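Home | Visits | Food & Farm | Archive | Contact

Open day at the Baran mill, Osstead

Last updated: August

The Baran flour mill in Osstead opens its doors once a year, and this time I got there before the line did. Tours start at 9 a.m. and leave every half hour. Each group is limited to 32 people. Parking is in the field behind the grain office, and the walk to the gate takes five minutes.

Our guide was Akinyi Wanyama, who runs the cleaning floor. She started us at the intake pit, where trucks from the Gurodville side tip their wheat. Every load is sampled before it is accepted. On a busy harvest day the mill takes in around 3000 bushels, and a truck with damp grain gets sent home.

From there it is 80 steps up to the top floor - there is no elevator for visitors. The sifters are up here, big hanging boxes that shake all day, and the whole floor shakes with them. You get ear plugs at the door. Wear closed shoes, or you will be turned away.

The roller floor was the part I liked best. Wanyama opened a hatch so we could feel the stock between passes. The first break feels like coarse sand and the last one like powder. She said the older millers still judge it by hand and check the lab numbers afterward. 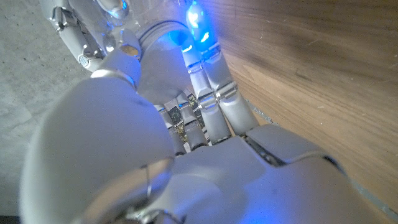 Lunch was in the packing hall. The bakery from Zillik Street had brought rye rolls and a seeded loaf, both made with Baran flour, and the rolls were gone by noon. Coffee was free. The mill shop sells five-pound bags at the gate price, but only takes cash on open day.

I skipped the talk on wheat varieties and went back to look at the old millrace. It is dry now and fenced off, and there is a sign with the date of the last flood, which has faded badly. Buses back to Gurodville leave from the main road on the hour.

544 views | 5 comments | Share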